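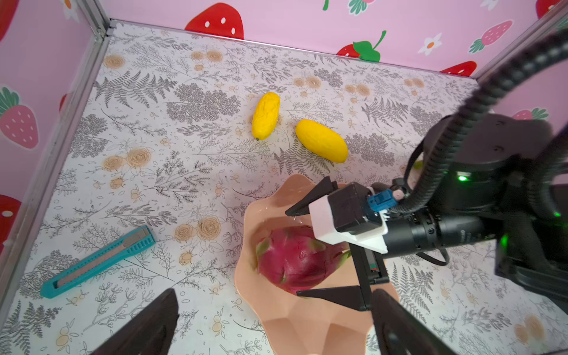

Figure 1. Dragon fruit in a plastic bowl.

# Household Fruit Waste in the Sturach District: Final Report

Prepared by Manee Noiphan
Food Systems and Community Health, second-year project

## 1. Background

Fresh fruit is among the foods most often thrown away at home. Earlier student projects at this department dealt with waste in school cafeterias and in the produce section of the Bassey Street market. Household waste was left out of both. The present project examines how residents of the Sturach district buy, store and discard fruit, with particular attention to fruits that many households buy only now and then, such as dragon fruit, papaya and persimmon.

## 2. Method

Participants were recruited through notices at the Ostby Library and the Renar Community Center. A total of 28 households enrolled, and 23 completed the full study period of seven days in January. Households that withdrew are not included in the results.

Each household kept a written diary. Entries recorded the type of fruit purchased, where it was kept, and whether it was eaten, cooked, frozen or discarded. Participants who discarded fruit were asked to state the main reason in their own words. A short interview followed at the end of the week. Purchases made before the study began were recorded on a separate sheet and were not combined with the diary entries.

## 3. Results

Bananas and berries were discarded more often than any other fruit. Berries were usually thrown out because of mold. Bananas were usually described as too soft or too brown, although several participants stated in the interview that they would have used them for baking if they had found the time.

Ten households bought at least one fruit that they did not normally eat. In these homes the most common reason for discarding it was uncertainty about ripeness. Participants waited for a change in color or softness, and some cut the fruit only after it had spoiled. Dragon fruit was mentioned several times in this connection. One participant wrote, "I kept it for a special dinner and then I was not sure it was still good."

Storage also differed between homes. Households that kept fruit in an open bowl in the kitchen reported eating it sooner than those that placed it in a refrigerator drawer. The diaries do not show whether the bowl itself made the difference, as the same households also tended to shop more often and in smaller amounts.

## 4. Limitations

The sample was small and was drawn from residents who already visit the library or the community center. The study covered a single week in winter, when local fruit is limited. Diary entries were not checked against receipts, and amounts were not weighed.

## 5. Recommendations

It is recommended that the Bassey Street market place simple ripeness cards beside less familiar fruits, with a suggested number of days for storage at home. A draft set of cards is included in Appendix B. A second round of diaries should be carried out in summer, using the same forms, and receipts should be collected with the household's permission.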